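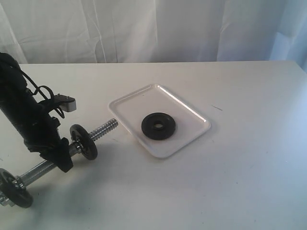

How to Start Lifting at Home With One Pair of Adjustable Dumbbells

By Rory Paterson
Updated October 2023

I love this stuff. I have logged over 700 workouts in a spare bedroom with a sloping ceiling, and I still get a little kick out of sliding the plates on and writing the number down. If you've been circling the idea of lifting at home and keep getting lost in equipment lists, this page is for you. One pair of adjustable dumbbells, a bit of floor, a notebook. You can get a very long way on that.

I'm assuming you're a healthy adult who hasn't lifted before, or hasn't in years. If you have a bad back, a heart condition, or anything else a doctor keeps an eye on, have that conversation first and then come back.

What you need

A pair of bars with collars and enough plates to load them evenly. Buy used if you can! Old iron works exactly as well as new iron, and people are always clearing it out of their garages. Check the threads on the bars before you hand over any money. Spin each collar all the way on and all the way off. If it binds halfway, walk away or ask for a much lower price.

A floor that can take it. I use a rubber stall mat cut down with a utility knife. Carpet is fine to start with, though plates leave dents in it if you park them in the same spot every night.

A sturdy chair or bench. Mine is a secondhand Skarnelov with a split in the vinyl that I've taped over more than once. Anything flat that doesn't rock will do for rows and step-ups. Kitchen chairs on a slick floor slide, so push the back up against a wall.

A notebook. Paper, please. I tried an app called Tuka for a while and liked it fine, but I kept picking up the phone to log a set and coming back to the room ten minutes later having read the news.

Setting up the weights

Load both ends of the bar with the same plates in the same order, heaviest toward the middle. Tighten the collars by hand, give them one more firm turn, and then tip the bar up and give it a gentle shake with your other hand near the lower end. No rattle means you're ready. If you hear something, back the collar off and start again.

Do this before every exercise, including the ones where you haven't changed anything. Collars creep loose over a session, mostly during rows and swings. My rule is to snug them up during every rest. It takes a couple of seconds and it has become part of how I catch my breath.

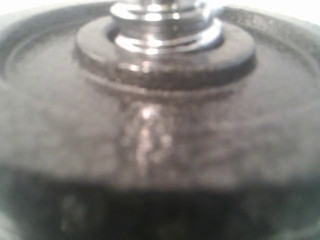

Chrome against dark gray, close up.

Picking a starting weight

Go lighter than you think. I mean it! Your muscles may be up for more, but tendons take longer to adapt, and the first few weeks are mostly practice. Choose a weight you could lift for a couple more reps than the plan asks for, with the last rep looking just like the first one.

You'll need different loads for different moves. Legs and back are strong, shoulders are not. It's completely normal to press half of what you row. To save yourself a lot of plate swapping, put the heavy exercises next to each other and the light ones next to each other, and change the plates once in between.

The basic session

Warm up first. March in place, swing your arms, do some slow squats holding nothing at all, and keep going until you feel like taking off a layer. Then work through these.

Goblet squat. Hold one dumbbell upright against your chest with both hands cupped under the top end. Feet a bit wider than your hips, toes turned out slightly. Sit down between your knees, keep your chest tall, and stand back up. If your heels lift, put a thin book under each one for now and work on your ankles over the next few weeks.

One-arm row. Put one hand on the bench, back flat, and let the weight hang from the other hand. Pull your elbow toward your hip pocket. Most beginners pull toward the armpit, and the neck ends up doing the work. Hip pocket! Say it out loud if you have to.

Floor press. Lie on your back with your knees bent and a dumbbell in each hand, upper arms resting on the floor. Press up, come down slowly, and let your arms touch the floor softly before the next rep. This is such a good exercise. The floor stops you from going too deep, and your shoulders will thank you for it.

Romanian deadlift. Stand with the weights in front of your thighs. Push your hips straight back as if you were closing a car door with your rear end, and let the weights slide down your legs until you feel a stretch in your hamstrings. Then stand up. Your knees bend a little and stay there.

Overhead press. Stand tall, squeeze your glutes, and press from your shoulders to straight overhead. Check your ceiling first. I have a patch of plaster that tells the story of how I learned this.

Suitcase carry. Hold one dumbbell at your side and walk the length of the house without leaning. Switch hands and walk back. It looks like nothing and it works everything.

Do four sets of six for the squat, row, presses, and deadlift, and a few trips for the carry. Rest until your breathing settles between sets. Train every other day or so, and skip a day if you slept badly.

Getting your grip right

Grip gets overlooked, and it fixes a surprising number of problems. Wrap your thumb all the way around the handle. Set the bar across the base of your fingers, low in the palm, and close your hand around it firmly but without crushing it. On presses, stack the weight over the wrist bone so your hand isn't folded backward.

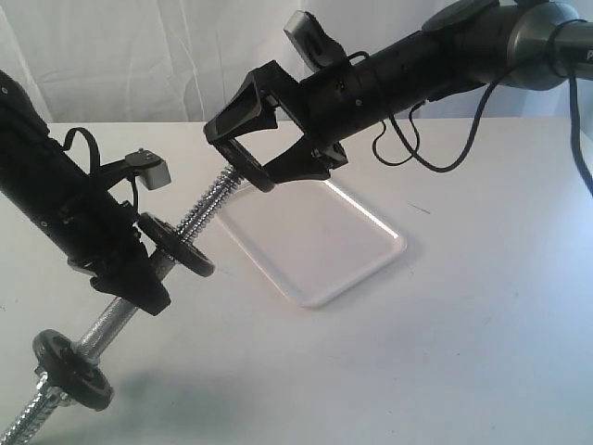
Keep your hand centered on the handle, too. Being off by even a finger's width makes one end dip, and your forearm has to fight that for the whole set. If you keep drifting to one side, put a thin ring of athletic tape at the middle of the bar so you can feel where center is without looking.

Smooth handles get slippery once you're sweating. Keep a towel within reach and wipe both your hands and the bar. Chalk helps a lot if you don't mind the dust. I like the liquid kind by Bergmann for indoors, and I've also used plain chalk blocks in a bowl with a lid.

Adding weight

Once you can do every rep of every set cleanly two sessions in a row, put on the smallest plates you own. If the jump feels huge, stay at the old weight and add a rep to each set for a couple of weeks, then try again. Very small plates are worth hunting for. Mine came in a dusty Monar box from a yard sale, and I use them more than anything else I own.

You will stall sometimes. Everyone does. When a lift has been stuck for a while, take some weight off and build back up with slower reps. I did this with my overhead press last November and it got me past a number I'd been staring at all summer.

Write down the weight, the reps, and one or two words about how it felt. "Easy." "Left knee grumpy." "Great!!" Those little notes are gold three months later, when you're wondering why a certain week went so well.

Looking after your gear

Wipe everything down with a dry cloth when you finish. Sweat is what starts rust, especially in the threads. Every so often, take the bars apart completely, brush out the threads with an old toothbrush, and put on a drop of light machine oil. Wipe off the extra or you'll find it on your shirt. For surface rust on plates, use a stiff brush, then a rag with a bit of oil, and let them sit overnight on newspaper.

Store the plates flat or leaning somewhere they can't roll, and away from small kids and curious dogs. If your training room is a garage or a damp basement, bring the bars indoors over the winter.

A few questions I get a lot

Do I need to be sore afterward? No. A bit stiff after the first few sessions is common. If you can't get down the stairs, you did too much, so take some sets off next time.

Can I do this and run? Sure. Put the hard run and the squats on different days if you can. If you can't, do whichever matters more to you first.

Should I use one dumbbell or two for squats? Start with one. When it gets too heavy to hold at your chest, switch to two at your shoulders, or two at your sides for split squats, which I find much harder and like a lot more.

I'm working on a follow-up page with a second session to alternate with this one, heavy on split squats and pullovers. In the meantime, get the first few sessions in and write everything down!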